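Robotics › Faults and failures › Gripper faults › Late release

Late release is a fault in robot grippers in which the fingers stay closed on an object after the control program has told them to open. The arm then moves away with the object still held, or drags it over. It is mostly reported in table-top work with light plastic goods such as cups and small bottles, where the object weighs too little to pull free by itself.

14 shares · 3 comments

The fault was described in some detail by Ilaria Valentini, an engineer at the Sitompul workshop in Clurville, in a note dated 5 March 2021. Her team had logged 911 placing attempts with a pair of arms, and 48 of them ended with a cup tipped or carried off. In 22 of those cases the log showed the fingers as fully open while the cup was still between them. The note blamed the position reading, which was taken at the motor and took no account of flex in the plastic fingers.

Cups are a common test object for this kind of work. They tip easily, their sides taper, and a thin wall gives way under a grip that a bottle would stand up to. A squeezed cup also springs back slowly, so it may go on pressing against the fingers for a moment after the motor has begun to turn.

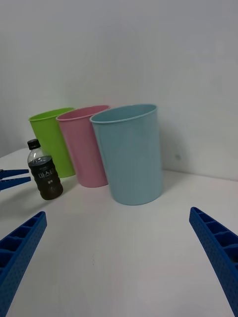

Can late release be dangerous?

With empty plastic cups the risk is small, but a held bottle can be thrown or dropped when the arm speeds up, and a person reaching in to free it may be struck. The usual advice is to stop both arms before putting a hand on the table.

The Onetti method, named after the firm that first used it, adds a short wait after the open command and then a slow upward move. If the load on the wrist doesn't fall as expected, the arm stops and asks for help. In the Clurville tests this caught 97 per cent of late releases. The rest were cases where the cup had caught on one finger only – the change in load was too small to notice.

A second remedy is to fit stiffer fingers. Ilemero, which makes gripper parts, began selling a ribbed set the following January. Stiffer fingers give a truer reading but mark soft plastic more often, and several users have gone back to the older type with a longer wait.

Late release should not be confused with a dropped grip, in which the fingers open too early – the two faults can look alike in a log that records only the final position of the object.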